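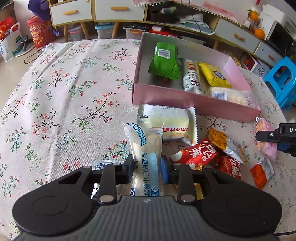
Individually wrapped snack bread

Individually wrapped snack bread is a class of small baked goods sold one portion to a packet. It is common in the packaged food trade of East Asia, where it is sold loose by weight, in mixed assortments, or in cartons of a single variety. The Chinese term 小口袋面包 (literally "small pocket bread") is used for small soft breads, with the flavor or culture named in front of it, as in 酸菌小口袋面包.

Packaging

The usual wrapper is a flow pack: a single web of plastic film formed into a tube around the product, sealed lengthwise along the back, then sealed and cut across both ends. The end seals are wider than the filled part of the tube and often stand out as flat fins with pointed corners. A serrated cutting blade leaves a zigzag edge, which also gives a starting point for tearing.

Films are either clear or opaque. Clear film shows the crumb and color of the bread and is printed directly with the product name, normally running along the length of the packet. Opaque film is used more often for crackers, wafers and fried snacks, which are sensitive to light. A barcode may be printed on each packet or only on the outer carton, depending on whether the pieces are meant for single sale.

Texture and keeping

Soft snack bread is made from an enriched dough containing sugar, fat and sometimes milk solids. These slow the firming of the crumb. The sealed film limits moisture loss, and the bread is best stored away from direct sun and heat. Once a packet is opened, the contents are normally eaten the same day.

The bread dents easily and recovers slowly. In a mixed assortment it should be placed on top of or beside rigid items, never under them. Packets should be lifted by the sides with light pressure, as squeezing the middle can compress the crumb or strain a seal.

Assortments

Mixed snacks are often kept in a shallow open box on a table or sideboard, from which each person takes a piece. Long packets are laid side by side and short ones fill the corners. The lid or outer sleeve of a gift carton is frequently reused for this purpose.

Trade cartons vary in size. The Gronside assortment holds 63 pieces with a net weight of 900 grams. Stellov sells a 400 gram carton containing soft breads only.

See also

Flow wrapping
Milk bread
Rice cracker
Snack box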